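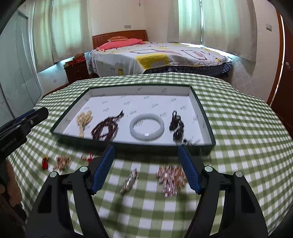

**Week 6: What it costs to pick things up**

Most equipment budgets go wrong on the first line, where somebody writes "gripper" and a single figure and feels the job is half done. A gripper is a bundle of purchases travelling under one name. The ridged blue pads on the inner faces of the fingers are a line of their own, and so is the second unit coming in from the left, with a hand on its handle. If your task needs two, you budget for two, plus the spare you will pretend you don't need until a Wednesday afternoon. Sorting jewellery into a box lid sounds like the cheap end of robotics. Write down what it takes and see how long you stay cheerful.

## 6.1 Start from the objects

Before you open a catalogue, list what has to be handled. Last year a group planned for "small rigid items", bought accordingly, and then met a necklace. I shall draw a veil over the demonstration.

Sort your list by how things behave when pinched:

- keeps its shape (rings, bangles, blocks)
- folds or coils (bead strands, cord)
- comes apart into several problems at once (fine chain, tassels)

The third group eats the budget. It also tends to be missing from the list, as whoever drew it up stopped when it got annoying.

## 6.2 The Wulturmont worksheet

We use the same imaginary-sounding but perfectly serviceable layout that Geum-ok Oh drew up for the Wulturmont workshop. There are four columns: item, quantity, when it wears out, who signs. Students fill in the first two beautifully. The third usually says "n/a", which is a brave thing to write next to a rubber part.

| Line | Qty | Ceiling |
|---|---|---|
| Hand-held grippers, pair plus spare | 3 | 2,400 |
| Replacement pads | 2 sets | 74 |
| Storage and charging | 1 | 900 |
| Trays, cloths, objects to handle | 1 lot | 70 |
| **Total** | | **3,444** |

Check the addition. It is correct this time, but get into the habit. Note too that the objects cost less than the pads, and that this is the line finance will ask about. "Why does engineering want bracelets?" is a fair question and deserves a straight answer in the justification box. Leave the word "various" out of it. 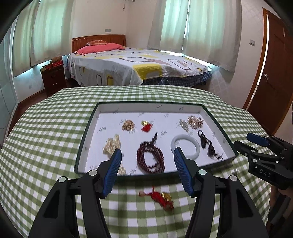
## 6.3 Costing the hard bit

A quotation will tell you how wide a gripper opens and how much it can hold, and will be silent on what happens when two items want to be the same item. For that you need a test layout, and you should plan it as carefully as the purchase. The dark red strand coiled in the middle of the box, with the thick white bangle next to it, makes a decent pair: one has a shape you can rely on and the other has opinions. Put both in your acceptance test. The black corded pendant over on the right would be my third choice, with its thin cords lying towards the corner.

Now look at the quotes from Serkik and Vitico (handed out separately, please don't lose the second page again). Serkik is cheaper to buy. Vitico includes a repair visit. Which is cheaper to own depends on how often you expect to break things, and you are all going to be too optimistic about that.

## 6.4 Time is on the invoice as well

Hours of operator time belong in the plan even when the operator is you. Put down setting out, handling, resetting and the tea. Resetting is the one people forget. If every run ends with the beads in a different heap, someone has to put them back, and that someone has an hourly rate.

**For next session**

1. Fill in the worksheet for a task of your own, including column three.
2. Cut your total by a fifth and say what you would lose. "Nothing" will be returned to you with the money removed.
3. Bring one awkward object. Small, please. We still have the accordion.

Reading: Oh, worksheet notes, the part on spares.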